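Nimbridge Pick Planner, Version 5: Product Review
Reviewed by the Automation Tools Desk, Kellano
Category: Grasp planning and cell control software

Nimbridge Pick Planner is a software package for two-gripper sorting cells. It combines object detection, grasp selection and motion planning in one program, and it is sold by yearly license for each cell. Kellano tested version 5 on a conveyor station handling small electrical parts. The comparison product was Pluker Studio, which has been in use on the same type of work since last July.

Installation

The package installs on a standard industrial computer. Setup took one working day, and most of that time went to camera calibration. The calibration wizard gives clear directions and reports the remaining error at each step. It does not save partial progress. A session that is closed early must be started again from the first target, and this should be corrected.

Gripper models are chosen from a menu. Finger length and opening width may be edited by hand, but the changes take effect only after the planner is restarted. The manual mentions this in an appendix and nowhere else.

Perception

Detection was the strongest part of the package. The test set held 886 labeled images of push buttons, contact blocks and circuit breakers. Training on this set ran overnight without attention. The labeling tool is plain and quick to learn, and it accepts files exported from Pluker Studio without conversion.

Push buttons are a demanding test for software of this kind. The cap and the contact block differ in shape and color, and a part may come to rest on its side or with the block facing up. Pick Planner treats each button as one object with a marked direction. Pluker Studio often reported the cap and the block as two separate objects, and the operator then had to join them by rule.
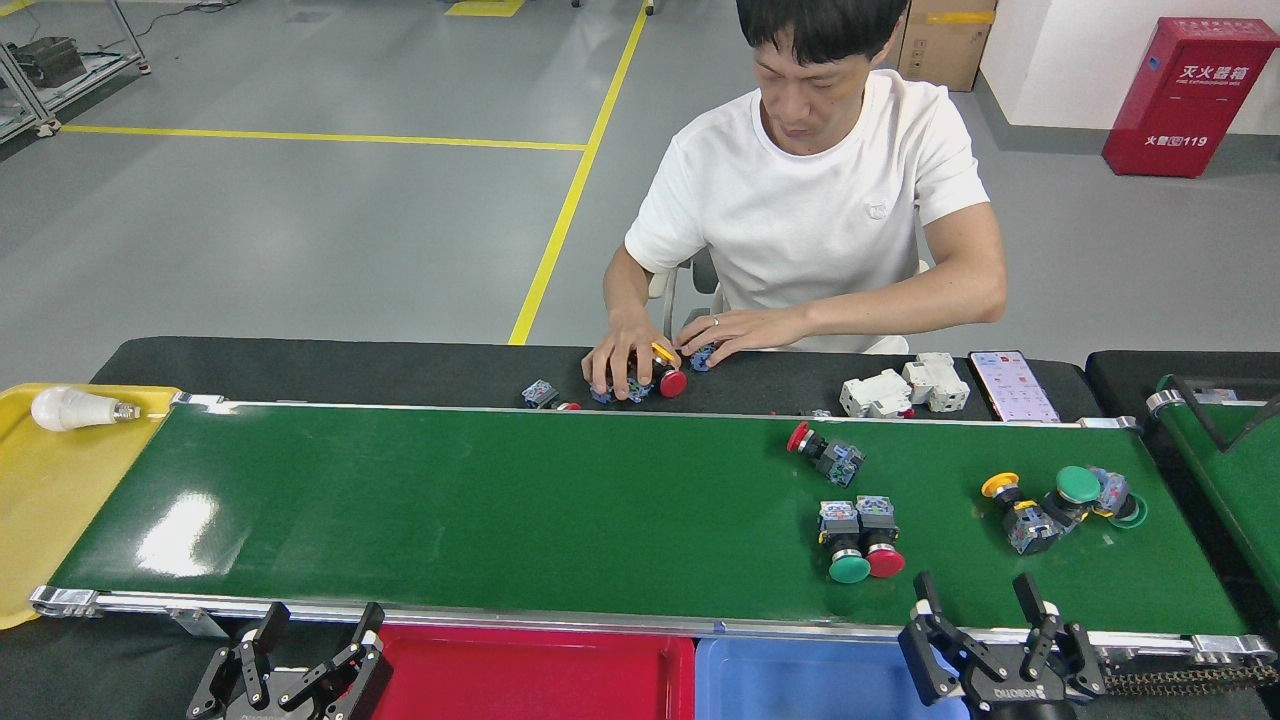 Push buttons on the green belt at the test station, with both grippers at the near side.

Glare remains a weakness. A glossy belt under overhead light produces bright areas in which the software lowers its confidence scores, at times below the pick limit. The reflection filter helps when it is set to medium. At the high setting it also removed the edges of yellow caps. Users with shiny belts should plan for matte belting or softer lighting in addition to the filter.

Planning and Control

The planner assigns each object to one of the two arms and reserves a region of space for the move. No contact between the arms was recorded in 1049 planned picks. Median planning time was 43 milliseconds, a figure that rose when parts lay close together. Two buttons placed side by side leave little room for a finger between them, and the planner handled this by turning the wrist and gripping along the length of the part.

Reassignment is less well developed. When one arm is held, its queue is not offered to the other arm until the next planning cycle begins. Objects near the end of the belt were missed for this reason. Pluker Studio moves the queue at once and performed better in this respect.

Safety functions are outside the scope of the package. The software reads the state of an external safety controller and stops planning when told to do so. Purchasers must supply their own risk assessment, particularly for stations where assembly work is done by hand beside the belt.

Logging and Support

Every pick is stored with its image, its chosen grasp and the reason any other grasp was rejected. The replay view shows these records in order and can be filtered by part type. This feature shortened fault finding considerably – it was opened daily during the test. Log files are large, and automatic deletion is turned off when the software is delivered.

Support requests were answered through Meinecke, the regional distributor. Replies were accurate. A request sent on a Thursday afternoon was answered the following morning with a corrected configuration file.

Rating

Installation: Fair
Perception: Very good
Planning: Good
Logging: Very good
Support: Good

Pick Planner is recommended for cells that handle mixed small parts with two arms. Sites that already run Pluker Studio on simple, evenly spaced parts will see less benefit from changing. Kellano has renewed its license for one cell and will test the queue function again when the next version is released.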